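Lorora sim add-on, worth paying for?
Started by benchrat_mh, August 16, 2025
6 replies

benchrat_mh
Looking at the Lorora simulation license for our arm. It's 462 a seat per year. We mostly do small fastener work, nuts and screws into a fixture. Anyone running it for that?

tolva
We've had 2 seats since May. Setup was fine. The stock contact settings are too soft for small brass parts and you will need to tune them. Merja Jääskeläinen at Vustmont sent me her settings file and that helped.

gearhead_olli
I'd skip it. The free tools do the same thing with more typing. Support took a week to answer me.

tolva
Support answered me the next day, so I don't know. The free tools didn't import our fixture properly – Lorora did.

gearhead_olli
Export it as a mesh and it imports fine. 462 for a file importer is a lot.

benchrat_mh
I'm on the trial now. Nut task loaded, green fingers over the black fixture, one nut on it and the other parts out on the table. Default lighting and floor.
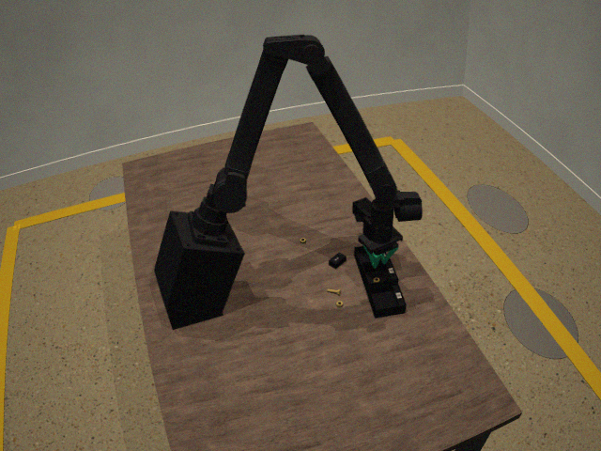 Reply #6
salmont_k
Looks like what we run. Do 300 resets with the part positions randomized before you decide. Ours slowed down badly on long batches until we turned shadows off. Helmut Nolte posted a script for the resets in the downloads section.

Reply #7
benchrat_mh
Found the script, thanks. Will run it before the trial ends. Does the seat price include updates?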